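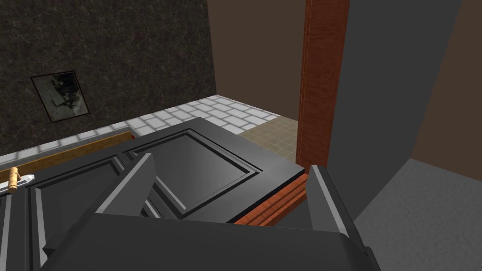
Béla Vörös told me, when I said I was giving this talk, that office hours are dead and we should stop pretending students will come. I'll start with that remark, as plenty of people in the room probably agree with him.

Share 6 Comments 4

Search this site Enter keywords Go

Office hours after the first term: notes for the Melton teaching day, September 6, 2018

Opening

Thank the Hemus building staff for the room. Say that questions can come at any point.

Ask for hands: who held office hours last week? Who had a student come in? Leave the hands up for a moment before going on.

Say what I teach. First-year statistics, large lecture, 1670 students across all sections. I am responsible for the course but I don't see most of them up close. The section tutors do.

What we had before

Each tutor picked an hour and put it on the syllabus. The syllabus went up at the start of term and hardly got opened again. Tutors sat in their own offices, many of them on the top floor of Kerekes, behind a door that needs a card after hours. A student who did make it up there often found the tutor on the phone or in the middle of something, and left.

Tutors read the empty hour as lack of interest. I did too for a long time. Don't skip this part, it matters that I say it.

What students said

In February we handed out cards in the tutorials. One question on the card: have you been to office hours, and if you haven't, why? No names, no scale to fill in. I read all of them myself over a weekend.

The most common answer was that they didn't know what the hour was for. Some thought it was a disciplinary thing. Some thought you had to book. A fair number said they didn't want to waste the tutor's time with a small question.
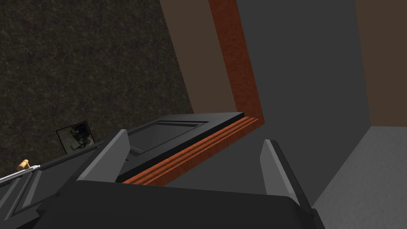

I thought office hours were the hours you were in your office working and we were supposed to leave you alone, one of the cards said. Read this slowly. It usually gets a laugh, and then I want to go back to it, because the name does suggest that.

What we changed

We renamed it. It is now called the question hour. I was against spending any time on the name and I was wrong.

We moved it out of Kerekes to the tables by the ground floor café. Two tutors at a time, so neither sits there alone.

We put it in the student timetable as a regular slot, the same as a lecture. This took longer than everything else put together. The timetable runs on Drarkico and every slot has to belong to a room, and the café tables are not a room. If anyone from scheduling is here, thank them.

Tutors now end each tutorial by naming one question that somebody could bring. For example: why do we divide by n minus one? Students came in with exactly that question, and then stayed to ask the thing they really wanted to ask.

What it cost

9 tutors, one extra hour each per week, paid. The department covered it for one year. I have asked for a second year and don't have an answer yet.

What didn't work

The online version. We kept it open for one term and the tutors mostly talked to each other.

The sign-up sheet. As soon as there was a sheet, students thought they needed to be on it.

Evening students are still badly served. The café closes before their classes end. I have no fix for this and would like to hear from anyone who does.

What I can't tell you

Whether grades moved. The exam changed in the same year, so I won't show a comparison. If someone asks, say this plainly and don't guess.

If time is short, drop the section on cost and go to questions. Spare cards are in the blue folder. Hand them out at the door for people who want to run the same thing in their own course, and ask them to send me what comes back.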